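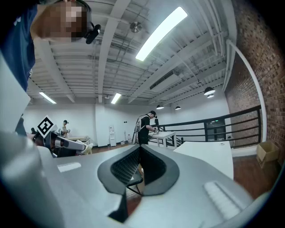 Water dispenser

A water dispenser is an appliance that supplies drinking water in a shared room, along with an excuse to stand up. Some models take a large bottle; others are plumbed into the building. Many are white and stand against a wall, the back wall being a favorite in large workrooms.

Placement

The usual advice is to put the dispenser near an outlet and away from direct sun. In practice it goes wherever the first one went. Small containers often gather on the floor beside it, as they do along the wall to the right of the dispenser in the photograph.

Use

Traffic peaks shortly before meetings. In her study The Long Sip, Urmila Vishwakarma logged 752 trips to a dispenser at the Jenwood offices and found that 14 ended with the visitor forgetting the cup -- usually someone else's cup.

Care

Drip trays should be emptied and washed regularly. Responsibility for this is generally shared, meaning that it falls to one person. At Jenwood it was Sarla Bansal, on Tuesday mornings.

See also

Drinking fountain
Paper cup
Break room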